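Surround height behind a high-backed sofa
Home Audio > Speakers and Placement

kevser_yaman
Fri 9 January
I'm setting up a 5.1 system in a narrow living room. The sofa has to stay against the back wall, so the surrounds go on the side walls. The Alau manual says to mount them at ear height. With a tall sofa back the sound seems dull from both sides, and worse when I slouch. Do I raise the speakers or change the sofa?

jmosquera
Raise the speakers. High frequencies travel in straight lines for practical purposes, and anything padded next to your ear soaks them up. Put the tweeters 50 cm above seated ear height and tilt them down. Run calibration again afterward.

rajitha_b
I disagree with 50. In a narrow room that puts the surrounds at a steep angle and effects start to come from the ceiling. Go up just far enough to see the tweeter from every seat. Sit down, lean back all the way, and look. If you can't see it, you won't hear it properly.

jmosquera
Line of sight is the minimum. It gives no margin for a second person sitting in between.

deisy_inga
I had the same problem with the back row.

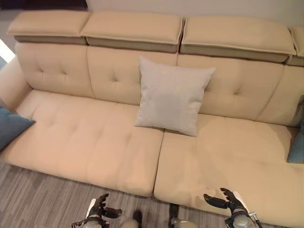
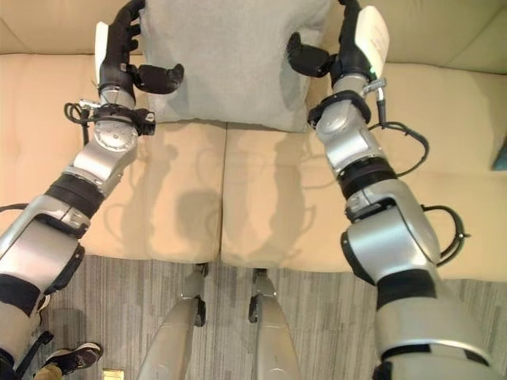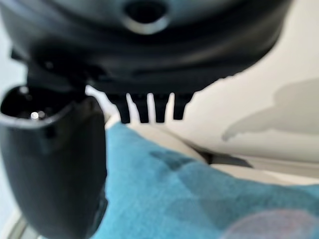
Calibration was where I lost the most time. The Nukico mic was on a short stand on the seat, well under the top of the back, and the receiver boosted the surrounds by 4 dB to make up for the shadowing. With the mic on a boom at real ear height the boost went away. The shape of the back matters too: in the first picture the headrest cushions overhang the backrest, so a mic tucked under that edge reads differently from one a hand's width forward. Loose pillows like the gray one in the second come off before I measure.

ospina_e
Taking pillows off is wrong if you listen with them on. Measure the room as used.

deisy_inga
They move every day. I would sooner have a repeatable measurement than one that matches a single evening.

rajitha_b
Agree with Deisy. One pillow won't matter in the bass anyway, and the bass is where correction does most of its work.

ospina_e
Then limit correction to the bass and the argument is moot. I cap mine and leave everything above alone.

kevser_yaman
Tried the mic first. On a boom, 3 positions, all clear of the sofa back. The left surround still came up dull, so I raised both brackets 40 cm. Dialogue is unchanged, rain and crowd noise are much clearer. Slouching still kills it on the right side. The Enden brackets don't tilt far enough.

jmosquera
Put a wedge behind the bracket.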